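Folldale repair and swap room to stay open through the summer

By the Newsletter Desk
April 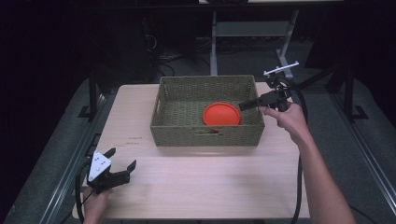 Vol. 17, No. 2

The swap room at the Folldale branch library will keep its doors open through the summer, the town said this month. It had been due to close at the end of the school year.

Residents can drop off kitchenware, baskets, small furniture and books in good condition, and take home what they need at no charge. Plates and bowls have been the most requested items since the room opened last fall. Clothing is still not accepted – the Cullport thrift store on Nadden Road takes it instead.

Hours will change slightly. The room will open at 9 in the morning and close at noon, with one late evening a month for people who work days. Drop-offs are limited to 20 items per household per visit.

Over 20 households asked for longer hours in a survey at the front desk. The town says it will look at that again in the fall, when the lease on the neighboring unit comes up.

Large items need a call ahead.

14 shares | 2 comments

Contact the newsletter | © Folldale Town Newsletter | Back to top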